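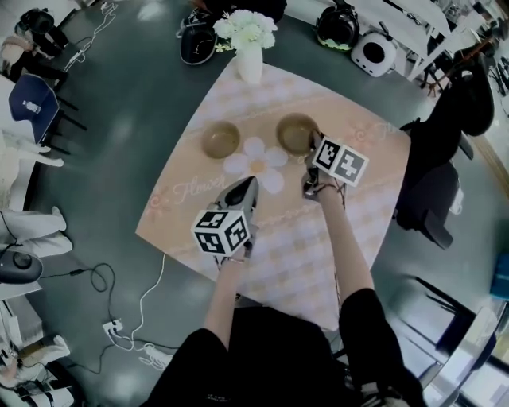 4 开放日演示台的布置与操作

本章给现场演示的人用。装机、固件、账号那些看第2章,这里不重复。手持夹爪单独的保养在附录B。
版本:2025年10月9日改。之前打印的那份请扔掉,4.3和4.6改动比较大。

4.1 到场之后先做的

1. 先找插座,再摆桌子。顺序别反。去年六月在Landau大厅就是反着来的,桌子摆好了,线够不着,整张桌子又搬了一遍。
2. 插线板放桌子靠墙那一侧。线走桌边,不要从桌布下面穿。
3. 桌子擦干净。深色桌面最好,白色的会反光,实在没有就铺一块哑光垫子。
4. 开主机。等状态灯变成常亮再接别的设备。灯闪着的时候不要拔插任何东西。
5. 连展台自己的路由器,不要连场馆wifi。场馆wifi人一多就断。
6. 打开Fondell软件,进“演示”页,不是“采集”页。两个页面长得很像,左上角的字看一眼。

注意:主机第一次启动会检查更新。现场一律点“以后再说”。

4.2 桌面物品

标准演示是餐桌布置:桌布一块,碗两只,花瓶一个。别的东西可以加,但先把这一套跑通。

桌布
1. 铺平。折痕用手压一下,压不平就用蒸汽熨斗,在家熨好再带来。
2. 图案随意,有字有花都可以。不要黑白棋盘格,也不要二维码一类的图案,会和标记块混。
3. 四角不用固定。观众有时会扯到,扯到了重新铺就行。

碗
1. 用哑光的,有厚度的边。透明玻璃碗不要用。
2. 两只碗并排放在桌布上,中间留出一只夹爪能下去的空。
3. 碗里不放东西。观众问能不能装水,回答不能。

花瓶
1. 放在桌布远端,离操作的人最远的那一边。
2. 用假花。真花掉花瓣,还会滴水。
3. 花瓶在标准流程里不动。进阶流程(4.5)才动。

音箱、备用头戴、包、外套,统统离桌布远一点。放桌上可以,别放进操作区。操作区就是桌布加外面一掌宽。

4.3 手持夹爪的佩戴和检查(改过)

每人一副,左右各一。左右不能换,换了软件里的手是反的。

1. 看标记块。每个夹爪顶上都有一个白色方块,四周印着黑白图案。图案上不能有指纹、胶带、贴纸。脏了用干布擦,不要用酒精,会把黑色擦花。
2. 轻轻晃一下方块。有松动就用随盒的小扳手拧紧,拧紧之后必须重新校准(4.4)。
3. 腕绳套上。没套腕绳不许拿起来。这条没有例外,孩子和来宾也一样。
4. 空捏几下。手指应该能合到底,松手能自己弹开。合不到底的先看爪尖垫片是不是歪了。
5. 挽袖子。长袖盖到标记块,软件就会丢手,画面上那只手变灰。
6. 手表、手链摘掉,放进口袋,不要放桌上。

注意:夹爪放下时平放,爪尖朝里。不要立着放,倒了最先磕的是标记块。

小心:夹爪掉过地上的,先停用。换备用的,掉的那个贴红标签,晚上回去再看。外壳没裂也要停。

4.4 校准

开机一次,午休后一次。换过镜头位置、换过桌子、拧过标记块,都要重来。

1. 请观众退到线后面。校准的时候操作区里只能有一双手。
2. 两只夹爪都拿起来,举在桌布上方。
3. 软件里点“开始校准”。
4. 按提示慢慢转手腕,先左后右。慢一点。比你觉得的慢再慢一点。
5. 两只手都变绿,点“保存”。
6. 用右手夹爪碰一下任意一只碗的碗沿,看屏幕上的点是不是也在碗沿上。差得多就从第2步再来。

校准误差大于2毫米的不要开始演示。软件不会拦你,它只会在右下角显示一个黄色小三角,很容易看漏。

连着失败的话,按这个顺序查:
灯光。头顶有射灯直接打在桌面上的,请场馆关掉那一盏。
标记块。有没有被手指挡住。很多人会习惯性地握得太高。
镜头。擦一下。
线。拔下来重插,听到咔一声。
还不行就重启主机,别再别的地方浪费时间。

4.5 演示流程

标准流程(给所有人)

1. 演示人站到桌边,身体略前倾,两只手都在操作区里。
2. 说一句“现在开始录”。软件里点录制。
3. 右手夹爪到碗沿,捏住,提起,往旁边挪一点,放下。
4. 换左手,另一只碗,同样做一遍。
5. 两手同时,各捏一只碗,对调位置。中途不要碰到一起。
6. 手离开操作区,停一下,点停止。
7. 大屏上回放。讲解在这个时候讲,不要边做边讲,边做边讲手会抖。

捏碗沿的时候爪尖一里一外,夹住碗壁就够了,不要使劲。碗被捏得翘起来说明爪子下得太深。

进阶流程(有人问才做)

1. 左手扶住花瓶下半部分,右手整理花。
2. 花瓶往前挪到桌布中间,再挪回去。
3. 把桌布一角折起来,再铺平。

第3项做得好很好看,做不好很尴尬。没练过的人别做。

让观众上手

1. 一次一位。同伴可以看,不能伸手。
2. 先帮对方套腕绳,再递夹爪。
3. 只做标准流程的第3步。
4. 不保存。观众的动作默认选“丢弃”,软件弹窗时不要手快点成“保存”。
5. 收回夹爪,擦把手,换下一位。

16岁以下要有家长在旁边。家长要在旁边,在场馆另一头喝咖啡的不算。

上手的人最常问的:重不重、多少钱、是不是机器人也能学会。第一个让他自己掂。价钱的问题请他留邮箱,会后回。第三个可以说:录下来的动作就是拿去训练用的,但今天现场不训练。到这里就够了,再往下问找Aroha Ashby,她全天在场,午饭时段除外。

4.6 常见情况(改过)

屏幕上一只手消失
手挪开再进操作区。多半是标记块被另一只手的胳膊挡了。两手交叉的动作尽量避免。

屏幕上出现第三只手
观众衣服上有格子图案,或者有人把备用夹爪放进操作区了。备用夹爪收回盒子里。

回放卡
关掉其他窗口。录得太长也会卡,单段不要超过2分钟。

夹爪有响声,沙沙的
进了碎屑。翻过来轻拍,不要吹。

碗滑
爪尖垫片脏了。湿布擦,干布再擦。现场带着备用垫片,Gukell的那种灰色盒子里,盒盖背面写着左右。

软件报错 1699
授权过期或者没读到。把加密狗拔出来换一个口。还是1699,就用Kneževič那台备用笔记本,登录信息贴在电池旁边。这台只能回放不能录,够撑到结束。

突然断电
先把夹爪放下,再处理电。主机来电后不会自动打开软件,要手动。上一段录像大概率没了,不用找。

4.7 安全

小心:桌边的线不要让观众跨。跨得过去也不要让。
小心:椅子往后收,演示人身后要能退一步。
小心:饮料不上桌。演示人的水放地上,靠墙,拧好盖子。
小心:夹爪会夹手。力不大,但小孩会叫,旁边的人会看过来。

演示人累了就换。胳膊悬着比想的累,手一沉碗就磕桌子。两个人轮着来,休息的人负责看线和收登记表。

4.8 收摊

1. 停止录制,等软件右上角的上传条走完。没走完不要合盖。
2. 关软件,关主机,最后关插线板。
3. 夹爪擦过再入盒,标记块朝上,腕绳绕好不要压在爪子底下。
4. 碗用泡棉隔开。花从花瓶里拿出来单独装。
5. 桌布卷起来,不要折。
6. 线一根一根绕,扎带在箱盖网兜里。不要整把塞进去,下一场拆线的人会是你。
7. 红标签的夹爪放最上面,在交接单上写清楚:哪只手的,什么时候掉的,从多高掉的。
8. 桌子底下看一眼。小扳手总是丢在那里。

交接单一式一份,拍照发群里,原件放箱子。场馆的钥匙和停车卡当天还,不要带回来。

网线问题、借桌子、改场次,打展务电话,号码在箱盖内侧。软件问题走Fondell工单,标题写上“开放日现场”,会排得快一些。

下一章:5 录像的导出和命名。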